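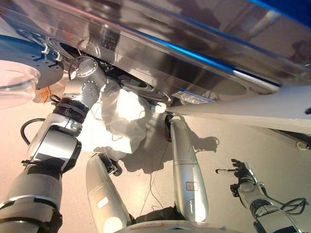

Spent most of a morning at the Jusico open day in March. They do robot arms for laundry and linen handling, and this was the first time they let people who aren't customers into the demo hall. I took notes. Putting them here in order.

Getting in was simple. You sign a sheet, they give you a sticker with your name and a second sticker that says which demo group you are in. I was group 2. Coffee was in the hallway and had to stay in the hallway.

The main demo is loading. A robot with more than one arm picks up a piece of cloth and puts it into an opening in a big steel appliance. That's the whole task. If you have ever loaded a washer you would think it's the easy part of laundry. It's the part they have spent the most time on.

Mahtab Hassanpour ran our group. She works on the cloth handling side and she talked for maybe ten minutes before anything moved. Her main point: a box has one shape and a cloth has a different shape every time you let go of it. The robot has to look again after each push.

The cloth was white and thin enough for light to come through. Somebody asked why they don't use something easier, like a towel. She said towels were last year. Thin cloth is harder for the cameras because the folds don't show up as well, and it catches on things.

The appliance is also a bad thing to point a camera at. The steel is polished like a mirror, so you get blurry pieces of the room in it, plus a blue stripe along the edge. She said early versions of the software would go after reflections. They thought about covering the metal with matte film and decided against it. Customers won't be covering theirs.

What I noticed watching it: the push is slow. The arm goes up to the opening, feeds in part of the cloth, and the rest hangs down in loose folds. Then it backs off a little and goes again. Several small pushes for one piece. A person would do it in one shove.

I asked about speed. They don't publish a time for this task yet, and she wouldn't guess at one. I was fine with that. I have been to other demos where you get a number and then find out it came from the best run of the month.

The number they did give out was on the wall board: 1119 loading attempts logged on this setup since they started keeping the current record. An attempt counts if the arm touches the cloth, even if it drops it right away. The board didn't say how many of them went well and I forgot to ask.

Group 2 got three tries. First one, fine. Second one, a corner got folded back on itself and she stopped it and reset by hand. Third one, fine but slow. Nobody clapped for the second one but I thought it was the most useful of the three, as she explained what the software thought was going on.

There's a lot of black cable. It loops over the wrist joint on one arm and is wrapped around the wrist and forearm of another. I asked if that was permanent. The answer was that the next version runs most of it inside the arm. The outside cables are easier to swap while they are still changing things, so for now they stay.

One of the hands has multiple fingers, all black. A man in our group who repairs commercial dryers wanted to know what happens when lint gets in the joints. Good question. They clean the hands at the end of each day and they are testing a cover. The cover makes the fingers less sensitive, so it's a trade.

He also asked who pays if it scratches the customer's machine. She sent him to the sales table for that.

Second stop was the folding station, run by Gamgate, which is a smaller company that rents space in the same building. Theirs is one arm and a flat table. It folds pillowcases and nothing else. It was quicker than I expected and less interesting to watch, mostly because it worked every time.

Amini had a table too – grippers and finger pads, no live robot. You could handle the parts. The softer pads feel like a pencil eraser. Each pad is good for up to 1000 cycles according to the card on the table, and the person there said thin cloth is easier on them than denim.

There was supposed to be a talk from Hurnetti about hotel laundry rooms and floor space. It was moved to the afternoon and I had to leave by noon. If anyone here stayed for it, I would like to hear what they said about ceiling height.

Questions I got in replies while I was there, answering in one post. Yes, it was free. Yes, kids were allowed, behind a rope. No, you can't bring your own laundry – someone had asked ahead of time and they put it on the sign-in sheet.

Would it work in my shop? No. I have 34 machines in two rows and the aisle between them is too narrow for what I saw, even with nobody else in it. Most of my loads are also mixed. They are working with one kind of cloth at a time.

I could see it in a plant that runs the same sheets all day. Mahtab said about the same thing without me asking. She thinks sorting comes before loading for shops like mine, and Jusico isn't working on sorting.

They plan to hold another one in the fall. There's a mailing list on the sign-in sheet and I put my name down. I'll post the sign-up info when they send it.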